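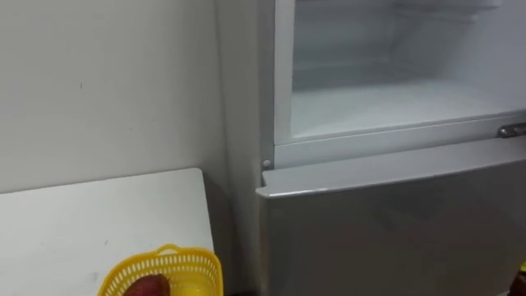

Das Gefrierfach abzutauen steht bei den meisten Leuten auf der Liste, und bei den meisten bleibt es dort stehen. Ich mache es zweimal im Jahr, einmal im März und einmal im Herbst, bevor die Vorräte aus dem Garten hineinmüssen. Bei einem Kombigerät mit zwei Türen, das Tiefkühlfach oben und der Kühlraum unten, bleibt die untere Tür die ganze Zeit zu. Offen ist nur oben. So weit wie bei dem silbergrauen Gerät muss man kommen: Tür ganz aufgeschwenkt, das Fach leer, nur der Einlegeboden noch drin, und ein Korb in Reichweite. Meiner ist ebenfalls aus gelbem Kunststoff. Er hat früher zum Einkaufen gedient und nimmt jetzt Schwamm, Lappen und Schaber auf.

Freitag
Von Ezequiel Zavala

Vorbereiten

Zwei Wochen vorher kaufe ich nichts Gefrorenes mehr und koche aus dem Fach. Was dann noch übrig ist, passt in eine Kühltasche. Kühlakkus am Vortag einfrieren, nicht erst am Morgen. Wer keine Kühltasche hat, wickelt die Packungen in mehrere Lagen Zeitungspapier und legt sie dicht an dicht in einen Karton, darüber eine Wolldecke. Im Winter geht auch der Balkon, sofern es draußen wirklich friert. Bei drei Grad plus gehört dort kein Fleisch hin.

Hat das Gerät nur einen gemeinsamen Regler für beide Fächer, wird beim Abtauen auch unten nicht gekühlt. Milch und Aufschnitt halten die Zeit aus, wenn die untere Tür geschlossen bleibt. Hackfleisch und frischen Fisch lege ich mit in die Kühltasche.

Dann den Stecker ziehen. Den Regler auf null zu stellen reicht nicht bei jedem Modell, und man hantiert gleich mit Wasser. Bei mir liegt die Steckdose hinter dem Schrank, deshalb ziehe ich ihn eine Handbreit vor. Auf Fliesen geht das gut, auf Holzboden schiebe ich vorher ein Stück Teppich mit der Florseite nach unten unter die vorderen Füße.

Abtauen

Ein altes Badetuch kommt auf den Boden, ein zweites, kleineres, gerollt an die Vorderkante des Fachs. Das Tauwasser läuft sonst über die Leiste zwischen den Türen und von dort in die Dichtung der unteren Tür, wo man es erst Tage später riecht.

Auf den Fachboden stelle ich einen Topf mit 600 ml heißem Wasser, auf ein gefaltetes Geschirrtuch, damit der heiße Topf nicht direkt auf dem Kunststoff steht. Tür anlehnen. Nach 15 Minuten das Wasser wechseln und lose Eisplatten mit der Hand abnehmen. Bei einer normalen Eisschicht bin ich nach 45 Minuten fertig. Ist das Eis dicker als ein Finger, dauert es länger, und dann wechselt man das Wasser eben noch ein paarmal.

Zum Nachhelfen nehme ich einen Teigschaber aus Kunststoff. Messer und Schraubenzieher bleiben in der Schublade. Hinter der Innenwand oder im Boden verlaufen bei vielen Geräten die Leitungen für das Kältemittel, und ein Loch darin bedeutet in der Regel ein neues Gerät. Eifion Nicholas, bei dem ich früher zur Untermiete gewohnt habe, hat auf diese Weise einen Husberg verloren, der gerade ein Jahr alt war. Vom Föhn halte ich nichts. Strom und Tropfwasser gehören nicht zusammen, und der Kunststoff verzieht sich leicht, wenn man zu nah herangeht.

Enteisungsspray habe ich einmal ausprobiert, das von Sarkeck. Es wirkt, riecht aber stark, und ich musste danach zweimal mit klarem Wasser nachwischen. Der Topf kostet nichts.

Auswischen

Lauwarmes Wasser, ein Spritzer Spülmittel, ein weiches Tuch. Für Gerüche 4 Esslöffel Natron in einen halben Eimer Wasser geben und damit nachwischen, danach mit klarem Wasser. Essig nehme ich nur für die glatten Flächen und stark verdünnt, an die Gummidichtung kommt er mir nicht. Scheuermilch macht die weißen Innenwände stumpf, und auf stumpfen Flächen bleibt beim nächsten Mal alles hängen.

In den Fugen und Rillen der Innenwände setzt sich gern Schmutz fest. Mit einer ausgedienten Zahnbürste kommt man gut hinein. Die Einlegeböden nimmt man besser heraus und spült sie im Becken. Glasböden vorher auf Zimmertemperatur kommen lassen, kaltes Glas kann im heißen Wasser springen. Gitter und Kunststoffböden sind da unempfindlich, in die Spülmaschine würde ich sie trotzdem nicht geben.

Die Dichtung wischt man rundherum aus, auch in der Falte. Bei mir finden sich dort regelmäßig Krümel und einzelne Erbsen. Anschließend gut trocknen und mit ein wenig Talkum einreiben, dann bleibt der Gummi geschmeidig und die Tür klebt nicht fest. Ob die Dichtung noch schließt, prüfe ich mit einem Streifen Papier: in die Tür klemmen, daran ziehen. Rutscht er ohne Widerstand heraus, ist die Stelle undicht, und das Fach vereist schneller, als es müsste.

Außen

Silberne und graue Türen zeigen jeden Fingerabdruck. Ich wische sie mit einem feuchten Mikrofasertuch ab und reibe sofort trocken nach, immer in einer Richtung. Griffe aus Metall gleich mit, auch an der Unterseite. Für Edelstahl gibt es Pflegeöl, etwa von Costache, aber auf lackierten Türen hat es nichts verloren und hinterlässt Schlieren.

Steht der Schrank in einer Ecke, sammelt sich im Spalt zwischen Wand und Seitenwand der Staub. Ein Kochlöffel mit einem alten Strumpf darüber, mit Gummiband befestigt, kommt dort bis nach hinten. Das Gitter an der Rückseite sauge ich mit der Bürstendüse ab, solange der Stecker ohnehin draußen ist. Beim Zurückschieben den Abstand lassen, der in der Anleitung steht. Bei unserem alten Astent war die Anleitung längst weg, da habe ich mich einfach an die Abstandshalter hinten am Gerät gehalten.

Wieder einräumen

Das Fach muss trocken sein, bevor der Stecker wieder hineinkommt. Jede Pfütze wird zu Eis. Ich reibe mit einem Geschirrtuch nach und lasse die Tür noch eine Viertelstunde offen. War das Gerät nur vorgezogen, kann man es gleich einschalten. Wurde es gekippt oder gelegt, sollte es vorher ein paar Stunden aufrecht stehen.

Eingeräumt wird erst, wenn das Fach wieder kalt ist. Ein kleines Thermometer hilft, minus 18 Grad sollten es sein. Angetautes kommt nicht zurück, das wird am selben Tag gekocht. Brot darf man noch einmal einfrieren, es wird nur etwas trockener.

Oben auf den Einlegeboden lege ich flache Sachen, Kräuter und Beeren in Beuteln, die ich liegend eingefroren habe. Darunter kommt, was Höhe braucht. Jede Dose bekommt ein Stück Malerkrepp mit Inhalt und Monat, beschriftet mit Bleistift. Filzstift verläuft, sobald sich Reif darauf bildet. Die Krepprolle und der Bleistift liegen bei mir in der Besteckschublade ganz hinten, dort, wo auch die Gefrierbeutel sind.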